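Consent forms and default effects – has anyone replicated the Jullance study?

mossback_80
Reading the Jullance paper for a methods seminar. They had 854 people in the lab sample and 255 online, and the gap between what people predict they'd refuse and what they do refuse is huge. Has anyone tried it with a written request instead of a spoken one?

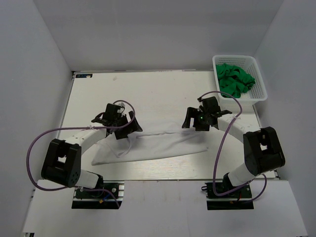 Reply 1 – tallgrass
Foulkes ran a written version. Same direction, smaller effect. They used 1,422 people, all online, so I don't put much weight on it. Signing a form alone at your kitchen table is easy to refuse.

Reply 2 – Vakex
Disagree. Most consent in daily life is written and given alone. The online sample is closer to that than a lab in Jorkville with a researcher standing over you.

Reply 3 – tallgrass
Depends what you're studying. If the question is police searches, the person standing there is the whole point.

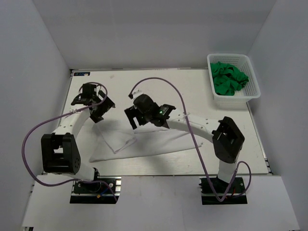 And the Foulkes form had a "no" box printed on it. A spoken request doesn't come with one. I'd want a version without the box before comparing the two.

Reply 4 – mossback_80
Good point about the box, I missed that. Is the form in the appendix?

Reply 5 – Vakex
Appendix B, second page. The font is tiny.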